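Pilla Contact Cleaner is a small program for people whose friend lists and chat contacts became too long. It finds double entries, closed accounts and people you did not write to for years, and it puts them in one list so you can decide what to do with each.

Nothing is removed without your click. When you mute or remove someone, Pilla keeps the entry for 60 days, and you can bring it back from the Restore tab. After this time the entry is deleted from our side also.
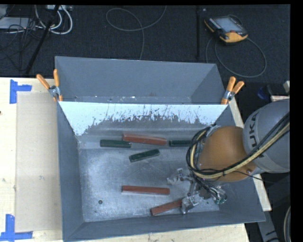 Red and green blocks in a gray metal bin.

The free version works with 2 accounts and up to 132 contacts. The paid version, Pilla Gedar, has no limit for contacts and can save the list as a simple text file. Both versions use the same settings page, so you do not need to learn it again after the upgrade.

Please note - Pilla can not unmute you on the side of another person. Only this person can do it.

Last update: 4/4/21. The search is faster now on older phones, and the error 1057 at first login is repaired. For questions about licenses please write to Kanokwan Jaidee at the Losico support desk.

We use cookies to make this site work better. Accept | Read more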